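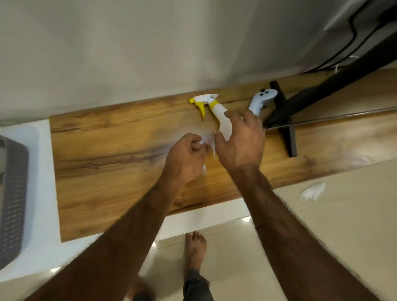 Drarmont Surface Wiping Set

Version 2, released May 21, 2025

Contents
Short recordings of people cleaning wooden boards, desks and counters by hand with a spray bottle and tissue or cloth. Each recording covers a single surface. The set is split into 13 folders, one per room.

Where it was recorded
All rooms are in the Gornthorpe building. The boards are kept in their normal working state, with tools and fittings left on them during cleaning.

Labels
spray: trigger pressed
wipe: tissue or cloth moving on the surface
fold: tissue or cloth turned or bunched in the hands
move: an object shifted to reach the area under it
idle: none of the others

Labels were added by Shona Aitken and checked by Erdal Tatlı. Where they disagreed, the checked label is the one in the file.

Known problems
Knots and dark grain get marked as stains in folder 11. Use the corrected list in notes.txt.
Bottles lying on their side are sometimes tagged "spray" when a hand is only resting on them.
White tissue against a pale wall is hard to outline. Expect loose edges in the masks.

Changes from version 1
Added 4 rooms. Renamed "rub" to "wipe". Removed duplicate files.

Planned for June
Glass and tile surfaces.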